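An Afternoon at the Rumora Open Day

What a crowd we had at Rumora this year! Almost 408 of you came through the doors, and I think a good half ended up squeezed into the back room, where Rahel Bachmann and Dehua Zou were showing how a robot arm gets its practice in a simulated kitchen before it goes anywhere near a real one.

Rahel ran the big screen and Dehua took the questions (so many questions, and he was patient with every one of them). The view that drew people in closest was the one looking out along the gripper, and more than one visitor leaned sideways in their chair as if that would help it aim.

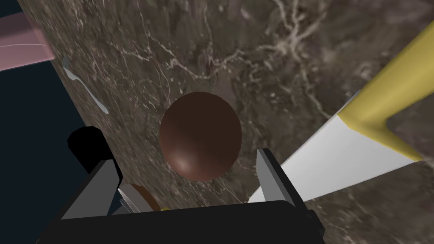

The simulated countertop, with the gripper's two fingers at the brown ball.

Dehua told us the team changes the counters and the utensils from one run to the next, so the arm doesn't get too comfortable with any one kitchen. My neighbor said she could use the same treatment! We hope to have them both back in December.

Recent items
Lidham workshop: places still open
A morning with the sorting line at Caron
Notes from the Manetden visit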